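Wenholm open house: the feeding robots
February 4, 2018

I spent four years working mornings at a boarding kennel, so when Wenholm announced an open house to show off its plans for automated feeding, I drove out to see it. Wenholm boards up to 325 dogs at its busiest. Breakfast there is a big job and a loud one, and I wanted to know what kind of machine was supposed to take it over.

The answer is that there is no machine yet, at least not in the building. There is a simulation, built by a company called Vemix, and a room at the end of the office hallway where visitors could watch it on a large monitor. The kennel manager gave a short talk first. She used the phrase "freeing people up" so many times that I stopped writing it down. Then the Vemix engineer dimmed the lights and put up the view the software gets from close to the gripper.

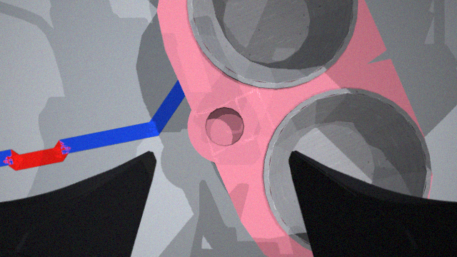
My first question was who watches this all morning. In the plan there is a new job called feeding monitor, which goes to one of the kennel hands on each shift. You sit at a desk and step in when the arms get stuck. I can't say the job appealed to me. On the screen you get two black fingers poking up from the bottom corners and a patch of pink with big round openings in it, and you are supposed to judge from that whether things are going well. The engineer could read it at a glance. I couldn't, and I asked how long they plan to train people on it. Two afternoons, he said, which seemed short to me.

He switched to a wider view after that, and the room relaxed a little. People like to see a puppy on a bag.
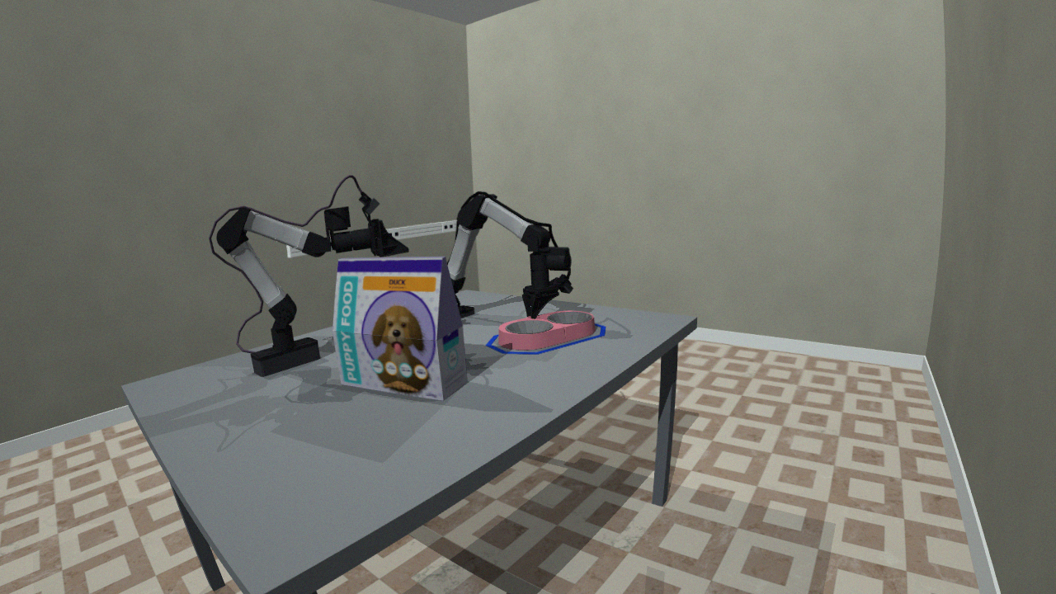 The simulated feeding table, with one gripper over the double bowl.

The pitch goes like this. Two arms share a table. Bowls get set out, food gets portioned, bowls go onto a cart, and a person pushes the cart down the runs. The software has been through 2,463 practice rounds so far, all of them on a computer. I asked how many had ended the way they should. He said the number was improving, and I asked again, and he said he would have to check. He did seem embarrassed about it, to be fair to him.

What bothered me more was what had been left out of the plan. Portioning was never the hard part of the morning when I did it. The hard part was the old dog who won't eat unless you stand there, and the one on pills, and the new arrival who has tipped his water and is sitting in it. You find out about those things because you are holding the bowl. If the scoop work moves to a back room and the person on the runs is only pushing a cart, I think that person will be told to push it faster. The manager said the schedule would have "more time for enrichment." I asked to see the schedule. It isn't written.
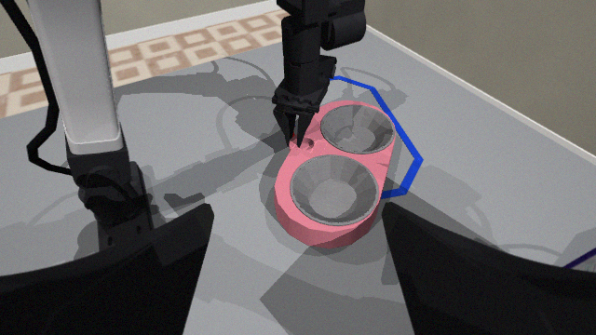 Staffing was the other thing. Wenholm has eight people on the early shift now. The handout says no positions will be cut "as a result of the pilot," and the pilot runs through May. I have read enough handouts to notice where a sentence stops. One of the kennel hands by the coffee urn told me they had heard about the project the same week the invitations went out. Her main worry was the 5:30 start. If there is one feeding monitor per shift, does everybody else come in later, and for fewer hours? She hadn't gotten an answer on that either.

I will say something in favor of it. My wrists still hurt from lifting food bins, and if a pair of arms had done that part I'd have been glad of them. A kennel called Endale, over in the next county, put in a plain powered lift for its bins and kept everything else as it was. I brought it up during questions. The manager hadn't looked into it, and the Vemix engineer said it was outside his area.

There was time for comments at the end.

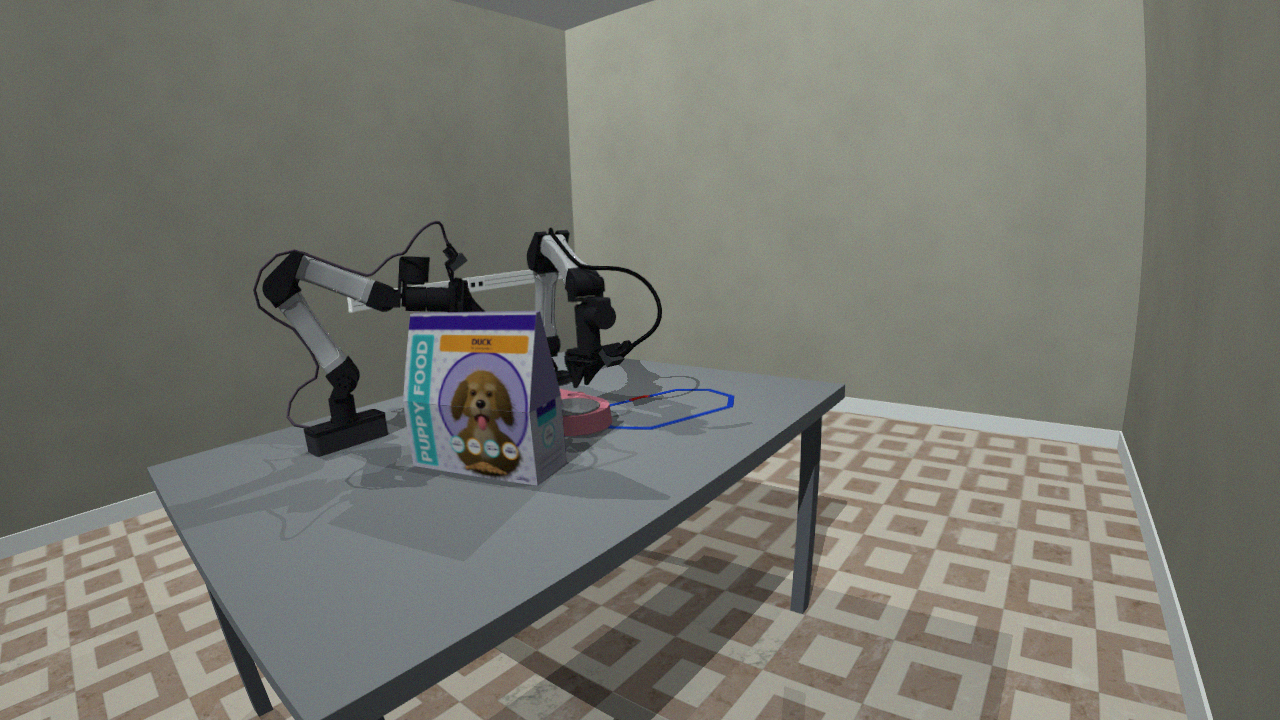
Lucimara Evangelista said she wasn't against any of it, but she wanted to know who gets the phone call when a dog skips two meals and the record only shows that a bowl was filled. She said the same question had come up when Wenholm moved its medication charts to tablets, and for months the staff kept a paper notebook on the side because they trusted it more. The manager promised that notes could be entered from the desk. Someone pointed out that the desk is at the wrong end of the building.

The tour of the runs took nine minutes and skipped the isolation wing. There are supposed to be real arms on a real table in the old grooming room, on the Berisha Road side, before the pilot ends, and visitors will be allowed in again. I put my name on the list. I also wrote "staff schedule?" in the comments box next to it.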